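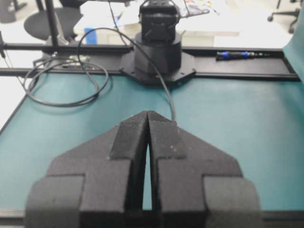 Fig. 4. Mat laid, soft reflections toward the upper right.

Home Guides Surfaces Panels Care Contact

Section 4: Laying the Mat and Standing the Panels

This is the fun part of the Trilmont kit! Once the mat goes down the whole bench changes character, and small parts that used to vanish into wood grain suddenly stand out. Allow an unhurried afternoon the first time. After that you can strip the bench and lay it again between coffee and lunch.

Before you start, unroll the mat on a clean floor, color side down, and leave it overnight. Mats that have been stored in the roll for a while (ours sat in the hall closet until October) may want a second night.

4.1 Laying the mat

1. Wipe the bench with a barely damp cloth and let it dry fully. Feel for grit with your palm. A single crumb will show as a bump forever.
2. Set the mat down along the far edge first and smooth it toward you with a folded towel, using long strokes.
3. Check the near edge against the border bar. The mat should meet it along its whole length with no ripple.
4. If a bubble stays in the middle, lift the nearest corner and go again. Don't poke it with anything.
5. Let the mat rest for an hour before you put weight on it.

CAUTION: Never trim the mat on the bench. Take it to a cutting board, mark it on the back, and use a fresh blade.

Note: The surface has a slight sheen and will pick up a window or a ceiling light. A bit of soft glow is lovely and does no harm. If you get a hard bright spot, turn the lamp to the wall and work by the bounce.

4.2 Standing the panels

The panels are 400 mm wide and stand in the grooved rail supplied, which takes a 19 mm bench top without packing. Older benches vary a lot -- Bimla Mittal's dates from 1963 and needed a strip of felt under each foot.

1. Fit the rail and hand-tighten both ends.
2. Peel the film from one panel at a time, starting at a top corner.
3. Lower the first panel into the groove at the left and slide it home.
4. Bring the second panel up to it until the edges just touch.
5. Tighten the rail.

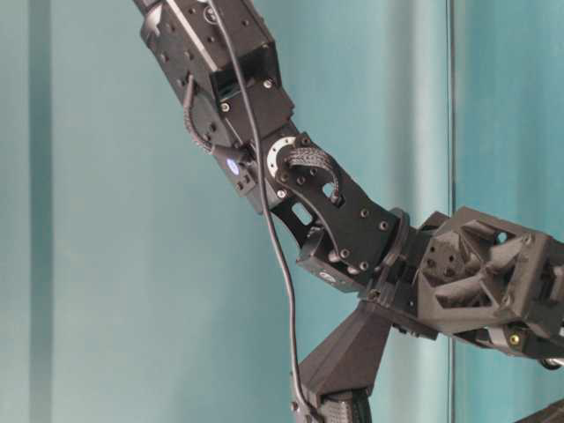 Color matching between mat and panels is where people get fussy, and I'm one of them. The panels are a paler blue-green than you might expect from the sample card, and they shift as you move your head. Lighter and darker vertical bands come with a slightly reflective finish, so don't send a panel back for those. Look at the join instead: a thin, straight vertical seam like the one near the right side is just what you're after. If yours opens into a wedge toward the top, loosen the rail, press both panels down, and tighten again from the middle outward.

CAUTION: Carry panels upright and by two edges. They flex, and a corner dropped on tile will chip.

4.3 First use

Start with one small item and see how it reads against the color. Pale and metallic things are a joy on this mat, and dark things hold their outline beautifully too. Keep a wide stretch of open surface in the middle and resist the urge to park tools there.

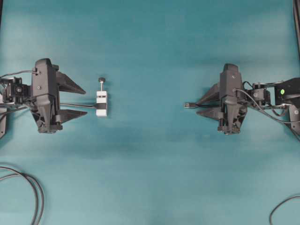 Once you know how much open space you like, mark the corners of it on the underside with pencil so you can find the same layout after cleaning. Lalit Singhal goes for 200 mm on every side. I like far more, and change my mind most weeks!

Weekly care (we do it on Friday, before closing up):

- Lift off loose items, then brush toward the near edge.
- Wash with lukewarm water and a drop of dish soap. No scouring pads.
- Dry the panels top to bottom with a lint-free cloth.
- Check the rail ends for play.

Store spare panels on edge with the film still on. Spare rail feet are in bag C, taped inside the carton lid.

Related sections
Section 3: Choosing and Leveling a Bench
Section 5: Lamps and Shades
Section 6: Removing Marks and Scuffs
Replacing a Chipped Panel
Parts List, Bags A to D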